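Viter Household Capture Kit: a review from floor level

The Viter kit is a head-worn camera, a battery pack, a strap, and a subscription to a service that takes your chores and turns them into lessons for robots. You do the housework, the camera watches, and Plodia (the software side of the outfit) cuts the footage into labeled pieces. A robot somewhere is then supposed to get better at tidying up. I bought it for our small training group, which has a robot of its own with two arms and no idea what to do with them.

What you get

The box is small and the strap is good. It has a ratchet at the back like a hard hat, and after an hour I'd stopped thinking about it, apart from the time I tried to put on a sweater. The battery clips to a belt and lasted long enough that I always quit first. The lens sits above the eyebrows and points down a little, so it gets your hands and your lap and not much of the ceiling. Good choice.

The manual is 14 pages, five of which are about cleaning the strap.

Setup

Pairing took me three tries. The app wants to see both of your hands at the start of every task, held out flat, as if you were being checked for dirty fingernails before supper. Then it beeps, and you're free to work.

You pick a task from a list. The list is long and strangely personal. "Pair socks" is on it, so is "Empty a junk drawer," and so is "Untangle cords," which I chose because it sounded quick.

Untangling

It was not quick. I sat down on the floor with a knot of jump ropes, orange and teal and green and dark blue, with a thicker lavender one wound in among them. Robots are bad at rope for the same reason I am: it changes shape every time you touch it, and the end you need is always under something. My method is to get hold of both handles of one rope in one hand and work along the cord with the other. The kit kept up with this very well. The handles and the cord stayed sharp, and so, I'm sorry to say, did every speck on the floor tile.

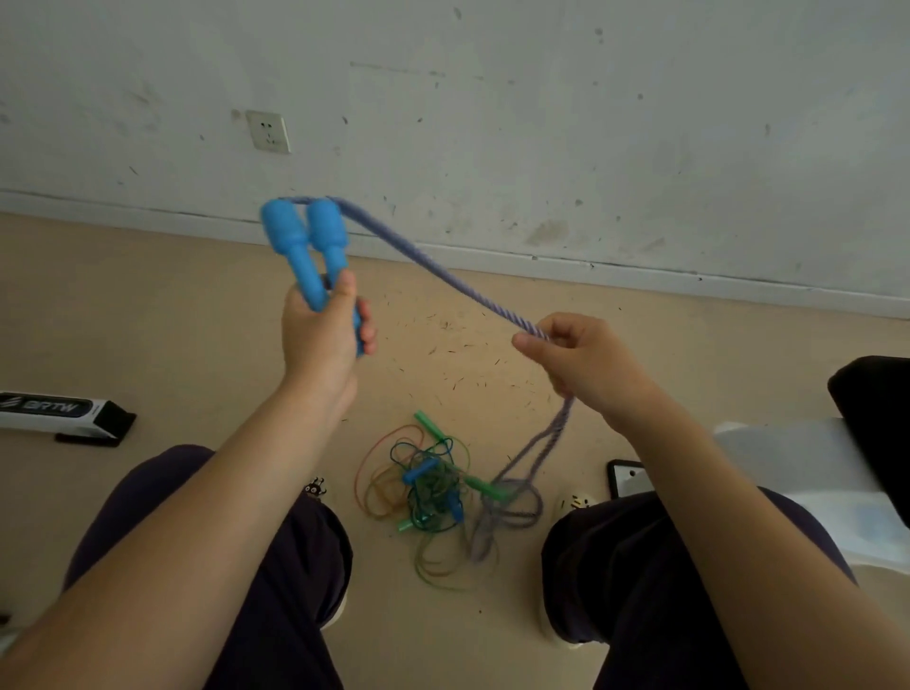
The labels

Plodia sends your session back with a written label on each piece, and you can fix the ones it gets wrong. On big, plain actions it does fine. On rope it loses heart. Long stretches of my best work came back as "adjust item," and one came back as "rest." I was not resting.

Fixing labels by hand is slow, and the editor jumps back to the start of the clip each time you save. I wrote to support in October and got a friendly reply saying this was by design.

Against the Bovska

We had the Bovska rig on loan before this one. It has a sharper picture and a cable down the back that catches on door handles. The Bovska also leaves all the labeling to you, so Viter wins on that, even with "adjust item."

Price

The kit is $3,369 with the first year of Plodia included, or $3,000 if you bring your own battery. That's a lot of money to be filmed doing chores. For one person with a hobby robot I'd say no. For a group that needs hours of hands doing ordinary things, it's fair, and the strap alone has saved us a good deal of complaining.

Four stars out of five. I'd go higher if the editor remembered where I was.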